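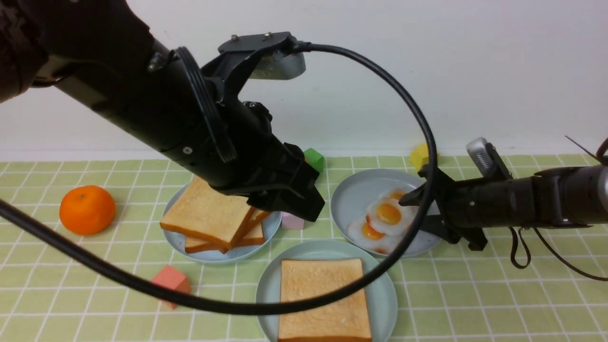
Notebook, November, Friday, late

6 min read

Breakfast task, two arms. Pick a slice of bread off the stack, put it on the front plate, put an egg on it. Still collecting.

Where we are: 2363 episodes on the server. The plan says 4000 before anybody trains anything serious. I wrote in this notebook a while ago that I didn't believe in the 4000 and I still don't. It came from the Laveo project plan, and when I went looking for how it got there I found an older plan for a different task with the same number in it. Cups, I think. A cup has a handle and stays where you leave it.

Replayed a batch from this week before lunch, sound off, double speed. Notes as I went:

The left arm is fine. Operators have got into the habit of coming down on the right side of the stack where the slices fan out, which makes the pick easy. Too easy. Whoever resets the table fans the bread the same way every time, edges to the lower right, and I'd bet money the policy will learn "go to the spot where the lip usually is" and never look at the bread. We did exactly this to ourselves with the folded cloths on Nadenia and spent weeks calling it a perception problem.

The right arm is where the trouble is. Eggs overlap on the plate and the white edges are shiny, so depth is poor there. More to the point, people don't agree on which egg goes first. Some take the nearest, some take whichever one lies on top. Both count as success. From the learner's side that is two different tasks with one label, and averaging them gives you a gripper that comes down between two yolks. I have seen it do that. It looks very confident.

The cable on the left wrist. It comes off the module and makes a big loop over the middle of the table, past the egg plate and across in front of the toast. In the head camera it crosses the egg plate and the front slice. I raised this before and was told the model will learn to ignore it. Maybe. It could equally well learn to use it, because the shape of the loop tells you where the wrist is, and then the first person who ties it back properly breaks the whole thing. I would like it tied back now, before we have 4000 episodes with a loop in them. If we do tie it back we have two kinds of data, and I know that's the argument against. It was also the argument against when we had 10 episodes.

Clutter. The blocks and the mandarin are on the table as distractors, so that the policy can't assume anything that isn't bread must be egg. Fine in principle. In the replays they barely move. Green cube at the back, yellow one by the wall, salmon one near the front left beside the mandarin. A distractor that is always in the same place is furniture. The Kröger sheet has a column for shuffling them and the column is ticked all the way down, which tells me it's being ticked and not much else.

The pale pink block between the plates is the only one that earns its keep. It sits low under the left gripper's path and people do steer around it. Keep that one. Move it, but keep it.

The orange worries me a bit next to the yolks. In the downsampled image the colors are close, and I'd like a test where the mandarin is put over on the egg side to see if the right arm goes for it. My guess is that it will. Somebody will say that's unfair to the policy. I'd rather be unfair to it in here.

Things I'd do if it were up to me:

- Stop at the current count. Train on what we have and look at it before collecting more. If it fails the way I think it will, more of the same won't help.
- Pick a rule for the eggs. Top one first. Write it on the wall.
- Fan the bread differently, or square it up. One slice left, two, the full three, in a mix.
- Cable: tie it, start a new folder, label it.
- Reset from a printed layout drawn at random. The person doing the reset should have no say in it.

Ran a small check after lunch with the checkpoint from the Lasell branch, even though it was trained on half this data. Bread pick, stack as usual: good. Then I turned the stack so the fan faced the other way. Out of 11 tries it got the top slice twice, and one of those I'd call luck. The rest of the time it closed on air, on the right side of the stack, where the lip used to be. Logged it under bread_flip. Didn't try the eggs.

I know 11 tries proves very little. It's still 11 more than anybody had run.

To check next: whether the success labels are set by the operator at the end or by someone afterwards. I found episodes marked good where the egg is hanging halfway off the slice. If the operators label their own, I understand why the rate looks so nice.

Left the arms homed, power off at the box. Bread goes in the bin tonight, it gets stiff and then it's a different object.

Recent entries

Cup handles, again
Depth on shiny things: what didn't help
Nadenia cloth folding, notes after the fact
Wrist camera mounts and where the cables go
Kröger reset sheet, second version
Lasell branch: training settings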